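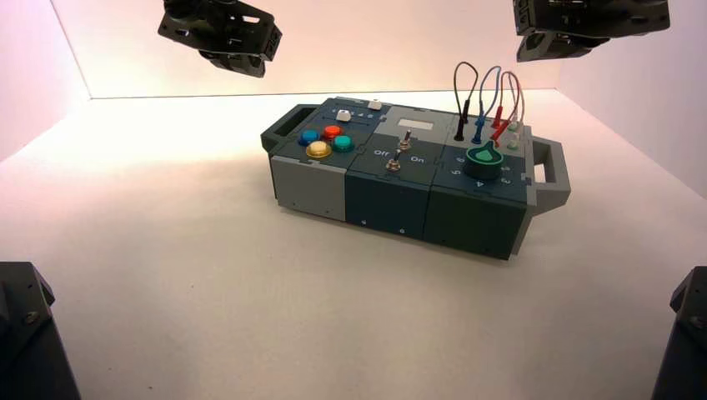 One reply to my last thread put it that a parish can't call itself inclusive if the Pride group has no line in the budget. I agree with the principle. The mechanics are worth setting out, as they are where most of these groups stall.

1/ A network inside a parish has no legal standing of its own. It can't hold a bank account or sign a hall agreement, and it isn't separately insured. Everything runs through the parish corporation, which here means the wardens' signatures.

2/ Ours began as a reading group after Evensong. It became a recognized parish group when the annual vestry meeting passed a two-paragraph motion. Paragraph one named the group and its purpose. Paragraph two gave it a reporting line to parish council.

3/ The reporting line did more work than the name. Once a group reports, its requests go on the agenda as ordinary business. Before that, every request was treated as a fresh debate on whether the group should exist.

4/ On money. A motion of recognition does not create a budget line. That needs a separate item, moved before the estimates are adopted. We missed it the first year and ran on the coffee hour jar.

5/ Second year we asked for 40 dollars a month, itemized: printing, refreshments, one guest speaker's travel. It passed without discussion. An unitemized request for less had been deferred the previous December. 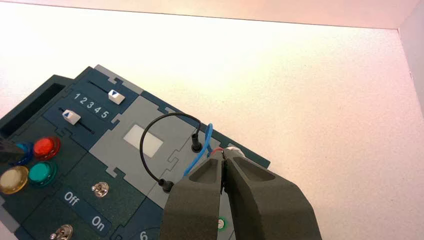

6/ Itemizing also settles what happens to the surplus. Under our bylaws an unspent general allocation lapses at year end, while an unspent designated amount carries forward. Check your own wording, as dioceses differ and older parishes often have both rules in force at once.

7/ Marching at Pride is a separate approval. Three questions came up: does the parish banner go, do clergy vest, and does the parish policy cover an off-site procession. Only the third needed paperwork.

8/ For the third, we filed an off-site activity form with the route and a headcount. We gave nearly 15 as the headcount and were asked to give an exact figure. Give an exact figure.

9/ Banner: the one in the narthex is a memorial gift and can't be altered or taken off the property without consent. We had a second one made by Stusico, plain lettering, parish name and diocese only. It is stored with the processional crosses and signed out like them.

10/ Clergy vesting was left to the clergy. I'd recommend leaving it there. A council motion on vestments is out of order in most parishes anyway — it belongs to the incumbent and the bishop.

11/ Membership lists. Don't keep one in the parish database. Several people who come to our evenings are not out at work or to family, and the database is open to anyone with office access. We use a separate mailing list on Hunitz, with 2 moderators and no export.

12/ Minutes record decisions and dollar amounts. They don't record attendance. Council accepted this once we pointed out that the bereavement group has worked the same way for years.

13/ The vestry package closes on 12th February. If your group wants a budget line this year, the wording has to be with the wardens by then, with a mover and a seconder named.

14/ I'll post our motion text with the parish name taken out. Adapt the reporting line to your own council structure and leave the purpose clause short.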